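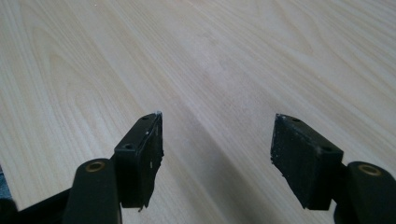 A reader signing as Lovis wrote in to ask whether you can oil a tabletop in one evening and eat breakfast off it. You can, if you like your toast with a hint of linseed.

Workshop > Finishes > Oiling a Table

Tools Finishes Repairs Contact

The slow way goes like this.

1. Sand with the grain, 120 grit and then 180. Going across it leaves scratches that hide until the oil goes on.

2. Vacuum, then wipe with a barely damp cloth. Let the top dry overnight.

3. Pour out less oil than you think you need. I use Rinetti, mostly out of habit, and one small can has lasted me 5 tables.

4. Rub it in, wait 18 minutes, and wipe off everything that will come off. Skip the wiping and you'll own a very large piece of flypaper. I did this in August, with flies.

5. Leave it a day and do a second coat, thinner than the first.

6. Keep hot mugs and wet glasses off it for 7 days. Put a sign on it if you live with other people.

Oily rags can catch fire by themselves when they're balled up. Spread them flat outside until they're stiff, then throw them out.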